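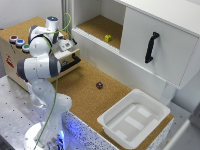
When we decided to buy a flat in Ovard, I believed that the difficult part would be to find one. We had rented for a long time and I knew the town quite well. What I did not know was how many papers come before the keys. My way of keeping documents was always very simple, one small drawer with a black handle, like the one you see pulled partly open in the first photo, and everything went inside it. For a rental contract and some bills this is enough. For a purchase it is not, and by September I had bought two proper folders.

The flat was in the Fletau building, 74 square metres, on the third floor, with a balcony to the courtyard. The agency, Pemau, told us that two other families were interested and that we could reserve it with 3,000 euros. I wanted to pay the same evening. My husband wanted to sleep on it, and now I am grateful, although that evening I was rather angry with him.

In the morning I telephoned Ezequiel Ponce, who had helped my sister with her house and who works now at the Vlachopoulos office. He asked me to send him the reservation form before I signed anything. The form had only one page. He read it and called me back with a list of things which were missing. 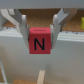

Do you get the reservation money back if the bank refuses the loan?

Only if the paper you sign says so. In our form there was not one word about the bank, so the seller could have kept the full amount. Mr Ponce wrote one extra sentence, that the money is returned if we do not receive a loan offer within six weeks, and the seller accepted it without any discussion. I had expected an argument. The agent was a little cold with me afterwards, but she typed it in.

The second missing thing was the minutes of the owners' meetings. I did not know that a buyer can ask for them. We received the last two years by email, and I read them at the kitchen table with a dictionary, as the language was very formal. 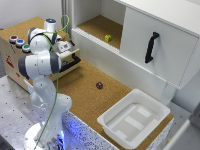 In those minutes I found the roof. The owners had already voted to repair it, and the cost was to be divided into 12 monthly payments, starting after our planned date of purchase. The seller had not mentioned this at the viewing. Maybe he forgot, I do not want to accuse him. We asked that he pay the first half and we the second half, and after a week of messages he agreed.

The loan offer came in the fifth week. I will write about the bank another time, as I am still tired from it. If you are now at the stage of the reservation form, ask also who holds the money until the signing. With us it was the agency, and I would have preferred the notary.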